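Day 365 of line drying my clothes, you guys! A full year! I started in May with one sagging cord on the porch in Wedine and I am still so into it.

Biggest lesson: shake everything hard before you hang it. One good snap and a cotton shirt barely needs ironing. 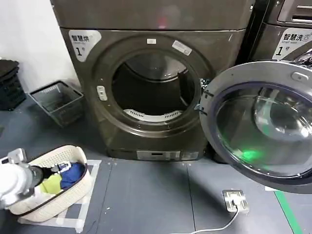 Second lesson, hang shirts by the hem. I did shoulders for months and had little peg bumps on every tee I own (so many bumps).

Jeans go inside out with the pockets pulled free. Mine used to stay damp at the waistband until bedtime!

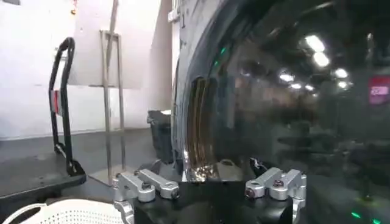 How do you keep towels from going stiff? Less detergent, a good shake before and another shake after, and a breezy spot if you have one.

My pegs are the plain Asora ones. I own 398 now and have lost 2. Very proud of that.

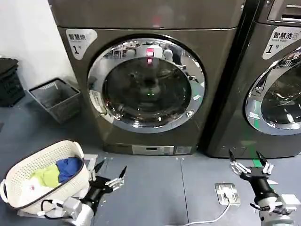

Sheets I fold over the line with the open side facing the wind, so they fill up like sails. Best sight of the whole week.

Next up is wool sweaters, flat on a rack. Wish me luck!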